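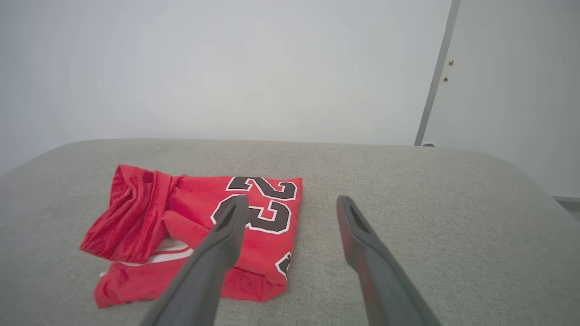 One reader of the last post wrote that her company has an idea box on every floor and still has not launched anything new since she joined, so what is the use of collecting more ideas? I think she is right. The box is the easy part. On this page I explain how to run a small test of one strange idea, step by step, the way we did it at Toltex.

Step 1. Choose one idea and write it on one page. Write who would use it, what must be true for it to work, and which of these things you know the least. If you can't fill the page, the idea is not ready yet. Put it back and take another one.

Step 2. Test the weakest point first. Our idea was a repair service for customers of Clesto, our smallest product line. Everybody wanted to start with the logo and the price list — but the weakest point was whether people would send us a broken item by mail at all.
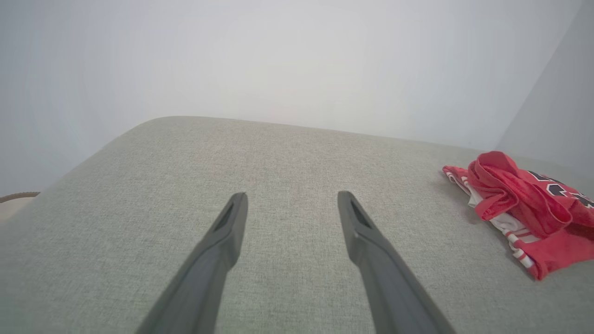 So we tested only that. We wrote to 2000 customers in January and offered a free repair to the first ones who answered. In the end 33 parcels came. For us it was enough to go on, because before sending the letter we had agreed that 30 would be the limit.

Step 3. Set the limit before you begin. Write down the number, the money and the last day. We gave ourselves 90 days and 3000 dollars. When the limit is chosen after the results, everyone will choose the one that makes his own opinion correct.

Step 4. Keep the test away from the daily business. At Bastos, where I worked before, the new project used the same people and the same budget as the main product, and each busy week it was the first thing to wait. 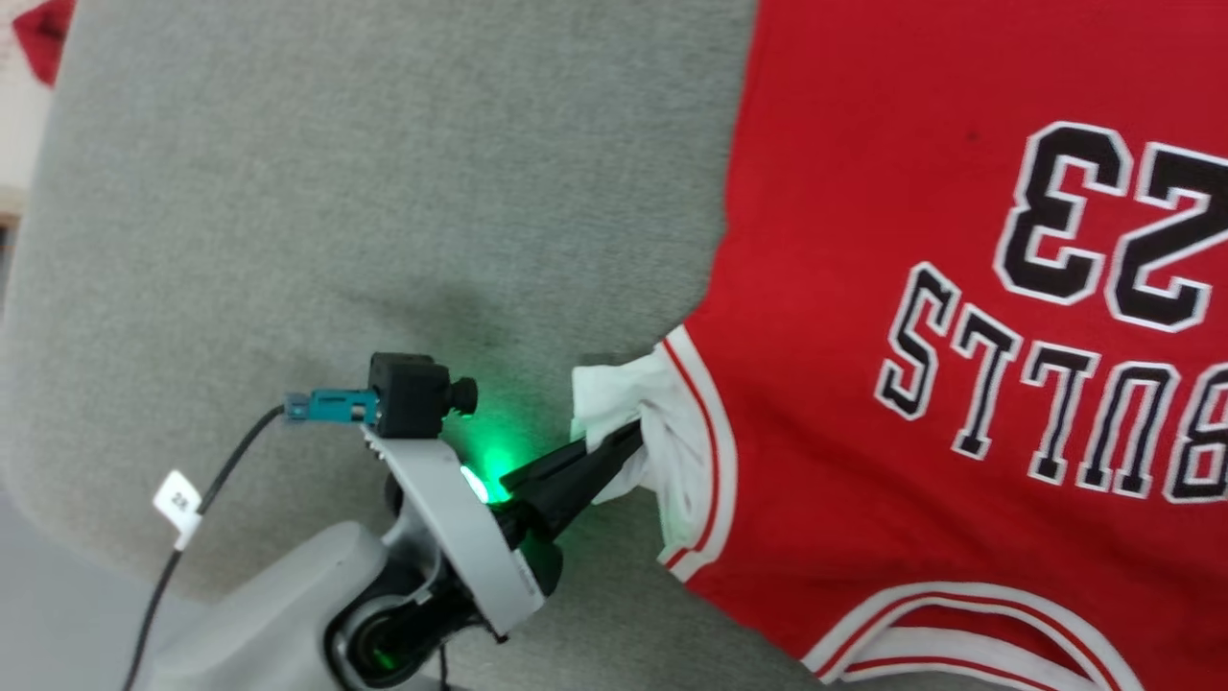 Two people with half of their time are better than ten people with one hour. Give them one manager who can say yes to small expenses without a meeting.

Step 5. Write the result down, also when it is bad. Our test called Zornetia failed in the second week, and the notes from it saved us a lot of work later — we already knew which supplier could not deliver small orders. Keep the notes in the same folder as the one-page plan from step 1.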